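Werkstattbuch, Samstag, kurz nach halb acht

Kaffee steht auf der Hobelbank, der Ofen zieht endlich, und ich schreibe lieber gleich auf, wie es mit dem Knochenleim weitergegangen ist, sonst mache ich beim nächsten Ansatz wieder denselben Unsinn wie im Mai. Wer das Heft nach mir in die Hand nimmt (Montserrat, ich meine dich!), möge mir die Umwege verzeihen.

Also: Die Perlen von Tolis sind gestern Abend in kaltes Wasser gekommen, eine Handvoll auf zwei Handvoll, und über Nacht im Steinguttopf auf der Fensterbank geblieben. Heute früh waren sie schön aufgequollen, glasig und ohne harten Kern. Beim letzten Mal hatte ich ihnen nur eine Stunde gegönnt, und prompt saßen unten im Topf Klümpchen, die sich bis zum Mittag nicht lösen wollten. Über Nacht also, und dabei bleibt es jetzt.

Danach ins Wasserbad. Der alte Wärmer von Bummont heizt immer noch über das Ziel hinaus, ich habe den Deckel halb offen gelassen und alle paar Minuten das Thermometer hineingehalten. Sobald es nach nassem Hund riecht, ist es zu heiß. Das ist keine Messmethode, aber meine Nase hat in diesem Punkt bisher immer recht behalten.

Zum Probestück: Buche auf Buche, stumpf gefügt, beide Flächen mit dem Zahnhobel aufgeraut und vorher leicht angewärmt. Eine zweite Probe habe ich kalt gelassen, damit wir den Vergleich haben. Beide liegen unter Zwingen und bleiben dort bis Montag, auch wenn es mich in den Fingern juckt. Für die Stühle der D'Amicos hängt einiges daran, denn dort sind alle Zapfen schon einmal mit Weißleim geflickt worden, und den alten Kram bekommt man nur mit viel Geduld und warmem Essig wieder heraus.

Apropos D'Amico, dort soll ja auch noch die Anrichte hin, sobald der Korpus wieder steht. Ich bin mit der Farbe des Holzes nach wie vor nicht im Reinen. Montserrat ist für dunkel gebeizt, ich eher für Natur mit etwas Schellack, und vermutlich reden wir darüber noch, wenn die Schubladen längst laufen.

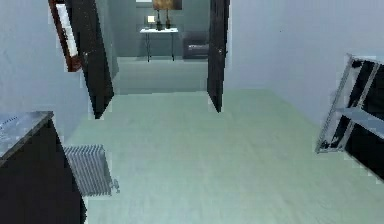
Raumansicht am Rechner: mintgrüner Boden, blassgraublaue Wände, links dunkler Schrank mit grauer Platte.

Schellack, wo ich schon dabei bin: Die Blätter von Grornent sind heller als die vom Vorjahr und lösen sich langsamer. Das Schraubglas habe ich beschriftet und ins obere Fach gestellt, bitte ab und zu schwenken, aber nicht schütteln. Beim Filtern nehmen wir wieder den Nylonstrumpf, der Kaffeefilter war eine Quälerei.

Schleifpapier: 600er ist fast alle, vom 1000er liegt noch ein ganzer Packen im Schrank hinter den Raspeln. Für den Zwischenschliff reicht mir ohnehin das feinere mit einem Tropfen Öl, und wer nachbestellt, nimmt bitte die Bögen und keine Scheiben.

Nachtrag, 11 Uhr: Der Leim zieht beim Abheben des Pinsels einen feinen, gleichmäßigen Faden, so wie er soll. Den Rest habe ich in die flache Schale gegossen, er kann morgen in Würfel geschnitten und kühl gestellt werden. Pinsel ist ausgewaschen, Wärmer ist aus, Stecker gezogen.

Offen: Zwingen am Montag lösen, die warme Probe zuerst brechen. Bei Montserrat nach der breiten Ziehklinge fragen.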